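**Thread: Second bimanual table — what to buy and what to put off**

**mafalda_m**

We have one two-arm table running and approval in principle for another. The money has to be committed by the end of September, so I need a list I can defend. I have quotes from Traritz and Trasitz for the arm pair with grippers, and the framing would come from Girum, same as last time.

The framing quote is 873 for one table's worth of rail, corner brackets and diagonal braces. The end-of-arm spares kit (fingers, cables, one gripper motor per side) is 1,415. Both before tax. The arms are a separate line and I can't post those prices here.

Questions:

- Is the spares kit worth buying up front, or do you wait until something breaks?
- Do you buy the framing cut to length or cut it yourself?
- What did you forget to budget for on your second table?

**vbaumgart**

Buy the spares up front. On our first table the fingers went before anything else, and the replacement set took long enough that we lost the slot we had booked. You can bolt a table together in an afternoon. You can't hurry a customs form.

Cut to length, yes. Our shop charges for saw time and the ends still need deburring.

**teresa.g**

I disagree on the spares. If the second table uses the same arms as the first, the second table is your spare for the first few months. Take the 1,415 and put it into the power and cable side. Everybody underbudgets that.

What kind of work is it going to do? If it's all light tabletop handling you can get away with less framing than you think.

**mafalda_m**

Light tabletop, yes. Mixed household objects, one arm per side working into a shared area. Same layout as the current one, wooden top with a green work surface, arms on side rails. The objects change from session to session. 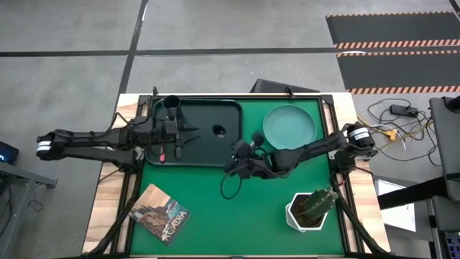
**Lab annex, September**

Posting the layout so you can judge the footprint. The part I'd like opinions on is the left side, where the elbow hangs out past the table edge. If the tables go side by side, I need to know how much aisle to leave.

**vbaumgart**

Leave more than the arm needs. A person has to get between the tables to reach a base bolt, and they will do it with a tool in one hand. We set ours too close and ended up unbolting one table to service the other.

I'd also put a cable tray on the list. You have a tangle on the floor to the right of the table, and with a second unit in the same room that doubles. Get the tray in before the second table arrives, while you can still reach the wall.

**teresa.g**

Agreed on the tray, that was my point about power and cables. Include:

- under-table tray, full length
- one switched power strip per arm, labeled
- strain relief at each base
- spare data cables in the exact length you use now

The last one is cheap and everyone leaves it off.

On framing, I see diagonals at both near corners. Keep those. I said you could save on framing and I take it back for the braces — the arms are on the sides and that's where the table will want to rack. If you want to save something, ask for a plainer far rail. You only have a couple of small clamps on it.

**ermelinda_s**

Different view from purchasing. Please don't split this into ten small orders. We had a group do the arms, framing, trays, strips and cables as separate requests and half of them landed in the next budget year. One order per supplier, and get the freight written on the quote. Girum leaves it off unless you ask.

Also check whether your approval covers consumables. Fingers often count as consumables and arms as equipment. If they come out of different budgets, Teresa's swap doesn't work, because you can't move the 1,415 to cables.

**mafalda_m**

Good catch, I'll ask. I had the spares down as equipment.

Teresa, the problem with using the second table as the spare is that both are supposed to run at the same time. If I pull a gripper I'm back to one table, and I have to explain why we bought two.

**teresa.g**

Then buy half. Fingers and cables now, motors later. See if Traritz will break up the kit.

**vbaumgart**

They wouldn't for us. Trasitz did, but charged more per piece. I'd still take the whole kit.

**joana_p**

Has anyone priced props? We went through more plates and cups than expected and had no line for it. I added a small monthly amount after the first quarter and it gets used up every time.

**mafalda_m**

No line for that either. Adding it.

Draft list as of tonight: arms, framing cut to length with braces, full spares kit if it counts as equipment, under-table tray, labeled strips, data cables, props. Freight to be confirmed with Girum. I'll post again when the revised quotes come back.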